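## Zweite Zweiarmzelle planen: Was gehört ins Budget, was kann warten?

**Darlene McKinnon** · Forum Kleinautomation · Tags: Budget, Zweiarmzelle, Greifer, Aluprofil

Hallo zusammen,

ich darf planen! In der Lernwerkstatt Flenbridge soll neben unsere vorhandene Zelle eine zweite, und ich habe bis Ende Februar Zeit, eine Anschaffungsliste abzugeben. Das Projekt heißt bei uns Skaderis, es geht um Greif- und Fügeaufgaben mit zwei Armen, im Moment noch mit Spielzeugbausteinen. Klingt klein, macht aber wahnsinnig viel Spaß, und man lernt dabei mehr über Greiferbacken, als ich je für möglich gehalten hätte.

Die erste Zelle ist über die Zeit gewachsen, und entsprechend sieht die alte Kostenliste aus: Arme, Profile, Tischplatte, danach nur noch »Diverses«. Diesmal möchte ich es sauberer machen. Zur Orientierung der jetzige Aufbau:

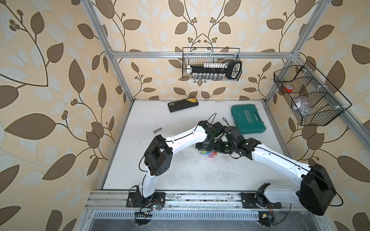
*Zelle 1 in Flenbridge: Gestell aus Aluprofil, beide Arme auf der vorderen Schiene*

Meine Fragen:

- Lohnt es sich, das Gestell wieder selbst aus Profilen zusammenzuschrauben, oder nehmt ihr Bausätze? Von Goken liegt mir ein Angebot für einen fertig zugeschnittenen Satz vor, inklusive Winkel und Nutensteinen. Lieferzeit sechs Wochen.
- Wie viel Reserve plant ihr für Kleinteile ein?
- Ersatzgreifer gleich mitbestellen oder erst, wenn einer kaputt ist?
- Und ganz grundsätzlich: gleiche Arme noch einmal kaufen? Ich wäre sehr dafür, aber vielleicht bin ich einfach verliebt in das, was ich kenne.

Der Tisch der neuen Zelle soll 93 cm tief werden, mehr gibt der Raum nicht her. Die Breite ist frei.

Danke schon mal, ich freue mich über jede Liste, gern auch über abfotografierte Zettel!

*Nachtrag von Darlene:* Li hat mich per Nachricht gefragt, was wir an den Greifern haben. Parallelgreifer mit schwarzen, dreieckig durchbrochenen Fingern, darüber ein Halter aus dem 3D-Drucker mit einem kleinen Kameramodul. Den Halter will ich für Zelle 2 wieder drucken, die Kameramodule müssen auf die Liste. Aus der Nähe:
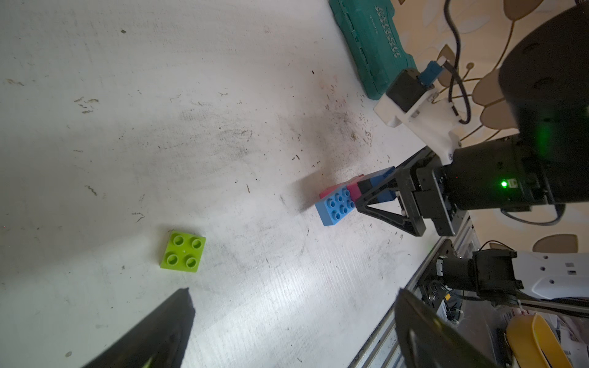 **Garnet Sawatzky**
*Moderator im Bereich Kleinautomation · antwortete am Abend um 21 Uhr*

Liebe Darlene, was für ein schönes Projekt, und gut, dass du vor dem Bestellen fragst! Ich gehe mal deine Punkte durch, ein bisschen durcheinander.

**Gleiche Arme:** ja, unbedingt. Du hast dann eine Sorte Netzteile, eine Sorte Grundplatten, eine Software und vor allem Ersatzteile, die in beide Zellen passen. Wenn an einem Montag im Kurs ein Gelenk zickt, schraubst du um und machst weiter. Wir haben einmal zwei Fabrikate gemischt und ich habe mich ein halbes Jahr lang geärgert (auch über mich selbst).

**Gestell:** Den Goken-Satz kenne ich nicht. Generell finde ich fertigen Zuschnitt prima, wenn die Maße wirklich feststehen. Bei dir steht die Tiefe fest und die Breite offenbar nicht. Klebe dir die Breite vorher mit Malerkrepp auf den Boden, stell zwei Leute an die Stellen der Arme und lass sie die Hände über der Mitte zusammenführen. Sieht albern aus und hat mir schon einen Neukauf erspart. Beide Greifer müssen sich ja über dem Werkstück treffen, und Platz zum Ablegen brauchst du links und rechts auch noch.

**Kleinteile:** Ich rechne immer 20 Prozent auf den Materialpreis ohne Arme. Und bitte in einzelnen Zeilen, damit dein »Diverses« verschwindet. Bei mir stehen dort:

- Kabelbinder, Klettband, Kabelkanal für die Vorderkante
- Gehäuse für die Elektronik. Unter deinen Armsockeln hängen Platinen mit ziemlich viel losem Kabel, dafür würde ich bei Zelle 2 von Anfang an geschlossene Kästchen mit Zugentlastung vorsehen
- Filament und Schrauben für die Kamerahalter, plus zwei Halter auf Vorrat
- Not-Halt und eine schaltbare Steckdosenleiste, jeweils gut erreichbar von vorn
- eine zweite Tischauflage. Deine weiße Platte hat graue Schlieren und Schrammen, das stört mich optisch kein bisschen, aber für Kamerabilder möchte man irgendwann wieder eine gleichmäßige Fläche haben

**Ersatzgreifer:** einen kompletten würde ich mitbestellen, dazu mehrere Paar Finger. Für einen Satz Finger mit Schrauben und Pads haben wir zuletzt fast 200 Euro bezahlt. Das tut einmal weh und dann nie wieder, denn Finger sind bei uns das Teil, das zuerst aufgibt.

Noch eine Sache, die nichts kostet: Die Hängekörbe an den Wänden sind eine tolle Idee, die klaue ich! Die würde ich noch konsequenter nutzen und in Zelle 2 den Werkzeugkoffer gleich mit aus dem Arbeitsraum planen. Bei dir liegt der türkise Koffer hinten auf dem Tisch, und jeder Zentimeter Tiefe, den er braucht, fehlt dir bei deinem knappen Maß. Ein Profil mehr quer, ein Fachboden außen dran, fertig. Eine einzelne Schraube sehe ich da übrigens auch noch liegen. Magnetschale auf die Liste!

Schreib bitte, wie es ausgeht, ich bin richtig gespannt auf Zelle 2.

---

**Li**
*neu im Forum*

danke für die Antwort wegen der Greifer!! genau so einen Halter hab ich gesucht. zum Budget kann ich nur sagen kauf längere Kabel. wir haben immer die kurzen genommen weil billiger und dann doppelt gekauft. Goken kenn ich nur vom Namen. bei den Bausteinen nehmen wir auch die großen, mit kleinen hatten unsere Finger keine Chance

---

**Darlene McKinnon**
*Fragestellerin*

Wow, Garnet, ich habe gerade eine ganze Seite vollgeschrieben! Malerkrepp liegt bereit. Die Zeile »Diverses« ist gestrichen, Gehäuse, Kabelkanal und Magnetschale stehen einzeln drin, und die Ersatzfinger bekommen einen eigenen Posten. Beim Fachboden überlege ich noch, ob er links oder rechts hinkommt, rechts ist bei uns die Tür.

@Li: Kabellängen messe ich mit gestrecktem Arm nach, guter Hinweis. Die Druckdatei vom Halter schicke ich dir, sobald ich sie aufgeräumt habe.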